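Wood Finishing I
Handout 4: Film Finishes on Open-Grained Boards
Instructor: Kornél Hajdu

Read this before the August bench session. Bring your sanding log and the two test boards from Handout 3.

1. What a film finish is

Finishes fall into two broad groups. Penetrating finishes, such as thin oils, soak in and leave little on the surface. Film finishes build a layer on top of the wood. Lacquer, varnish and shellac are all film finishes, though they dry in different ways.

Lacquer dries when its solvent evaporates. A new coat softens the one under it and the two melt together. Varnish cures by a chemical reaction, so each coat is a separate layer and has to be scuffed before the next one goes on. Shellac behaves like lacquer in this respect, but it uses alcohol as its solvent and is easily marked by spilled drinks.

2. Open and closed grain

Oak, ash and mahogany have large pores. Maple and cherry have small ones. On an open-grained wood the film sinks into the pores as it dries, and the surface shows small dips or lines even after several coats. Some makers want this look. If you want a flat surface, you need to fill the grain first.

Paste filler is spread across the grain, left until it turns dull, and wiped off with burlap. Overnight drying is the minimum in our shop. Filler that is still soft will shrink under the topcoat, and you will see the lines come back weeks later.

3. Sanding schedule

Bare wood: finish at 200 grit. Going finer before stain can close the surface and give a pale color.
Between coats: a light pass with the same grit or finer, enough to knock down dust.
Last coat, before rubbing out: 600 grit, wet, on a cork block.

Sand with the grain at every stage before the last. Rounded edges need hand pressure only - a block will cut through the film there before the flat areas are even dull.

4. Sheen

Sheen is how much light a surface throws back in one direction. Gloss finishes give bright, sharp reflections. Satin finishes have a flatting agent that scatters the light, and it settles in the can, so stir it well and do not shake it.

Gloss makes color look deeper, especially on dark red and brown woods. It also shows every groove, run and speck of dust. Check your work under a low side light as well as the overhead lights. 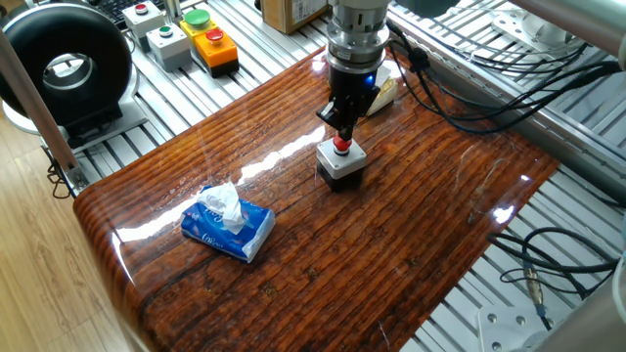
Fig. 1. High-gloss finish on a dark reddish-brown board. Note the grain grooves and the rounded edge.

5. For next time

Finish one test board in gloss and one in satin, three coats each. Write down the drying time between coats. Label the backs in pencil.

Reading: the Otbridge notes on solvents, section 2 only.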